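# Hakura Table Surfaces

4 min read

Notes and photos on the tabletops in the Hakura workrooms: what the surfaces look like, what has been left on them, and how the entries are written. Compiled by Rohani Saragih, with corrections by Edeltraud Bauerfeind. Last changed June 10, 2023.

## What is in the folder

- `photos/` -- 172 photos of tabletops, most taken from close up
- `notes/` -- one plain text file per table
- `marks.csv` -- one line per mark, with the table, the kind of mark and a short remark

Only tables are covered. Chairs, shelves and floors show up in the photos but have no entries of their own. 69 of the photos have at least one line in `marks.csv`. The rest are there so that a clean top can be compared with a used one.

## Kinds of marks

`tape` is used for strips of tape and for what tape leaves behind. `ring` is for cups and jars. `scratch` covers anything that has gone into the surface. `unclear` is for the rest, and it is fine to use it. Shadows do not get a line, even dark ones. If a mark could be two things, put the more likely one in the kind column and the other in the remark.

Tape is the hardest to enter well. On pale wood an old strip can be nearly the same color as the top, and often the outline is all there is to go by.
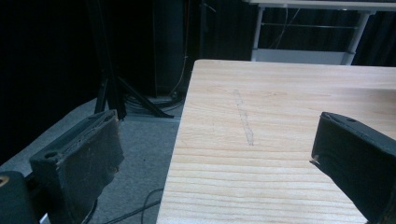

*Light wood top with a narrow, grayish mark, possibly tape residue. Entered as `tape`, remark "uneven dark outline, one end paler."*

Marks like this one get a single line, even when one end fades into the grain. Do not guess at the length. Say which end is easier to see and leave it at that.

## Wood and grain

The `grain` column takes `fine`, `coarse` or `none`. Go by the whole top, as the lines usually look wider apart close to the camera. Color is one plain word -- pale, medium or dark. We tried finer shades in the Bruvomer version of the notes and could not agree on them.

## Known problems

- Two tables in the Zalero room share a notes file. They will be split in July.
- About 90 of the older remarks were shortened when the file was moved, and some stop early.
- Light from the windows makes some tops look yellower than they are.

## Changes and corrections

Send corrections to Edeltraud with the table name and the line in question. Please do not edit `marks.csv` directly.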